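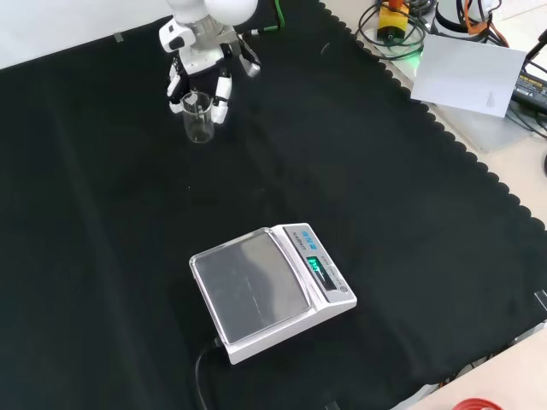 Preparing and Storing Fermented Vegetables at Home

Stutcombe Home Kitchen Service
Revised May 22, 2025

The following advice is issued to households that have taken the Service's introductory class, and to any other reader who wishes to ferment cabbage, carrots or radishes in an ordinary kitchen. It replaces the sheet distributed in March. Readers who follow a restricted diet, or who are taking medicine that affects digestion, should speak with a doctor before adding fermented food to their meals.

Choosing the vegetables

Select firm, fresh cabbage with tight leaves. Remove the outer leaves, keep one of them whole, and rinse the rest under cold running water. Carrots and radishes should be scrubbed and trimmed at both ends. Peeling is a matter of preference, although the peel of older carrots can turn bitter. Bruised or soft portions should be cut away generously.

Vegetables that have been waxed for sale are not suitable. Frozen vegetables are also unsuitable, as they soften too much in the jar.

Measuring salt and water

Salt should be weighed, not measured by the spoonful, because coarse and fine salts fill a spoon very differently. For shredded cabbage, weigh the cabbage after trimming and use salt equal to two percent of that weight. For whole or sliced vegetables kept under brine, dissolve the salt fully in cool water before pouring. Plain salt without iodine or anti-caking agents gives the clearest brine.

A glass measure marked in milliliters is convenient for small batches. It should be read at eye level on a flat surface. Households whose tap water smells strongly of chlorine may leave it standing uncovered overnight, or use filtered water. Several members have asked whether the salt may be reduced for reasons of health.

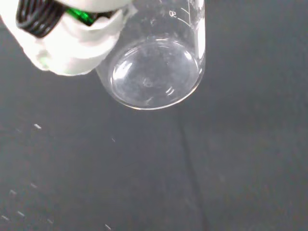
Olga Painemal wrote that she had cut the salt in half on two occasions and found the cabbage slippery and unpleasant within a week, and she asked whether rinsing the finished cabbage would serve her better. The Service agrees that it would. The full quantity of salt should be used in the jar, and the portion to be eaten may be rinsed briefly and drained just before serving. Rinsing removes some of the sour flavor together with the salt.

Packing the jar

Massage the salt into the shredded cabbage for several minutes, until it gives up its liquid. Pack it into a clean jar a handful at a time and press down firmly with a wooden spoon. Lay the reserved leaf over the top and set a small glass weight upon it. The liquid must cover the vegetables completely. If it does not do so by the following day, top up the jar with brine of the same strength.

Leave two fingers' width of space below the lid. Stand the jar on a plate, as brine often rises and spills over in the first days. A screw lid should be loosened once daily to let gas escape, then closed again.

The Junel method, taught in the evening class, uses a water-sealed crock and does not call for daily opening. The moat of the crock must be kept filled.

Keeping the jar at a steady temperature

A shaded counter or cupboard between 65 and 72 degrees Fahrenheit is suitable. Taste the cabbage after four days with a clean fork. Most households prefer it after one to three weeks. Warmer kitchens will need less time. Jars should not be placed beside the stove or on a sunny windowsill.

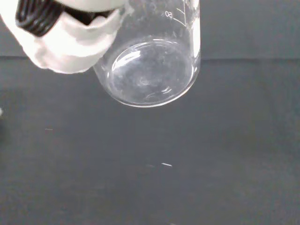

Storing and serving

When the flavor is agreeable, close the lid and move the jar to the refrigerator. Always use a clean utensil, and press the vegetables back under the liquid afterward. Begin with a tablespoon or two at a meal. Stir fermented vegetables into soups and stews after the pot has left the heat if live cultures are wanted.

Discard the whole batch if there is fuzzy growth of any color, a pink or black tint, or a rotten odor. Do not taste a batch that is in doubt.

Questions may be left for Sewwandi Bhattacharjee at the Stutcombe office. Sheets on beet kvass and brined green beans are available at the same desk.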